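Setting up a memorial page in Wusereo

Section 2: Adding the life story and opening the guestbook

I've built a fair few of these pages for families around Diswood now, and I still do it in the same order every time. Have the obituary text ready before you sign in.

1. Open Wusereo and choose New Memorial. Type the full name the way the family wants it read.

2. Paste the life story into the big box. Anything under 683 words fits on one page - longer ones get a Read More link.

3. Add the service details. If it's at the Ait Ali chapel, pick it from the list and the address fills in by itself.

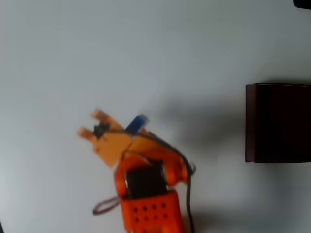

4. Choose a page color before you open the guestbook, as it carries over to every message people leave. I usually go pale and quiet, but one family wanted something cheerful for their dad, and a bright orange like the one on that arm's base block made a lovely border! Keep the lettering black so older relatives can read it.

5. Turn on the guestbook and set who can post. Guests sign in by email or with a Drillia account.

Note: the guestbook shows 18 messages at a time, newest first.

Caution: Delete Page wipes the messages too (yes, all of them). Save a copy first.

6. Press Preview, read it all out loud, then Publish.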